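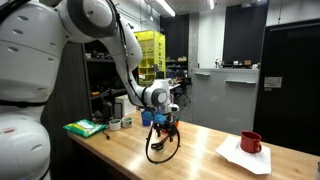

A blue cup on the table

Movie night at home: my best tips for the lounge room and the backyard
by Štefánia Vondráček

I love a comedy with a room full of people. You can watch the same film alone on the couch and barely crack a smile, then put it on for a dozen mates and everyone's crying by the second scene! We've been doing this at our place in Vumatcombe for years now, first with a telly on a milk crate and these days with a proper projector, and these are the tricks I'd pass on to anybody starting out.

The screen
A bedsheet works, but iron it first, and go for a flat sheet, never a fitted one. Blockout curtain lining is miles better if you can get an offcut (mine was 172 cm across, left over from the spare room, and it's still going strong). Hem the bottom and slide a length of dowel through so it hangs straight. Outdoors, peg the corners down as well, or every breeze will give your leading man a wobbly chin.

The picture
Get the projector level before you touch the focus. If you're propping it on books, pick hardbacks and leave the vents clear. Keystone correction is handy, but it softens the picture, so move the whole thing square to the screen if there's room. Wipe the lens with a clean microfibre cloth and nothing else. No tissues, no T-shirt hem, no window spray!

Turn off motion smoothing on your TV. It hides under a different name on every brand, usually somewhere in the picture menu, and the difference is wonderful. Films look like films again.

Sound
Comedy lives or dies on hearing the line. Put the speaker up near the screen, at about ear height for someone sitting down, and pull it out of the corner if the voices are boomy. A rug on a bare floor does wonders. Put the subtitles on if half the room is going to be laughing over the next joke, which with our lot is guaranteed.

Scratched discs
I still buy DVDs from op shops, usually for 50 cents and sometimes for nothing. Give them a rinse in lukewarm water with one drop of dishwashing liquid, then dry with a soft lint-free cloth, wiping from the centre straight out to the edge. Don't go round in circles. Store them upright, away from the window. My sister Moussa-ed hers, as we say in our house, after the Moussa brand wallet that went sticky in the heat and took the labels with it. Paper sleeves or the original cases for me, thanks.

Popcorn
Heavy pot, 2 tablespoons of oil, three kernels in with the lid on. When all three have popped, tip in half a cup more, take the pot off the heat for thirty seconds, then back on. Shake it now and then and leave the lid open a crack so the steam gets out. Salt it the second it's done. Superfine salt sticks best, and you can whiz ordinary salt in a clean spice grinder.

Before everyone arrives
Start the film and let it run for 15 minutes in the afternoon. You'll catch the flat remote, the update that wants installing and the disc that freezes. Then take it back to the beginning, pause it on the title and go and chop the fruit.

In November we start once it's properly dark, so the little ones come in pyjamas. Mozzie coils at the back, cushions at the front, tall people on the sides.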